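Notebook, tableware bench, September
Thursday, entry 189

Picked up the beige cup and saucer set again. Kumine wants the staining question closed before Larnport orders more, so the plan is short: orange drink base at working strength, left in the cups, then a plain rinse and a second rinse with the Dedel detergent at 4 g per liter. Saucers go through the same rinses as controls. Lot number on the sleeve is 1341.

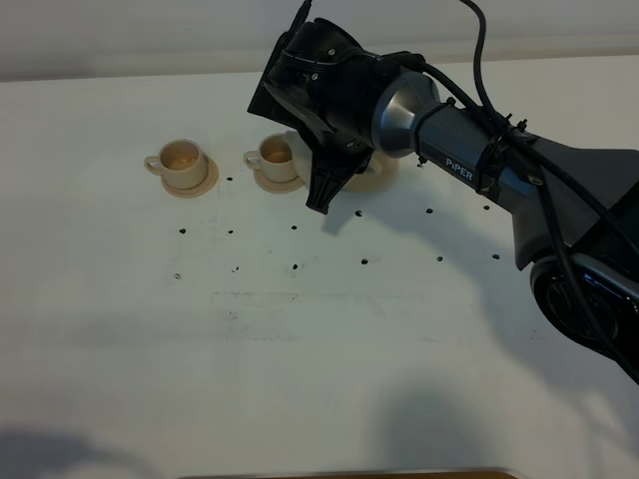 Drink base was mixed at 10 percent and strained through a coffee filter. Last batch had pulp in it and the readings wandered. Handles get wiped separately with ethanol – the inside corner where the handle meets the wall holds detergent and throws off the weight. Balance drifted by around 0.02 g over the morning, re-zeroed twice. Qistina Chong has the spare calibration weight; get it back.
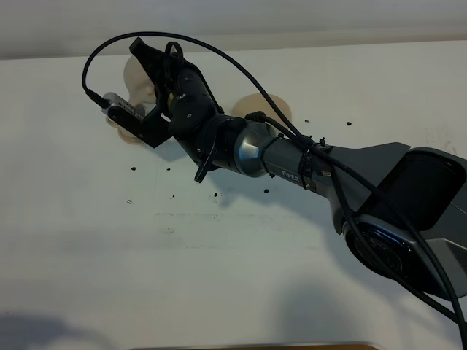 Bench cleaning needs its own line in the procedure. We have been wiping down with the same cloth used for the cups, and that has to stop before any swab results mean much. The white top has faint smudges and marks on it, and I can't say which are drink base and which are older. Ask Trương for the non-scratch pads. Blank swabs from four spots on the top, then wipe, then swab the same spots again.

Still open: rinse water temperature, lid or no lid during the soak.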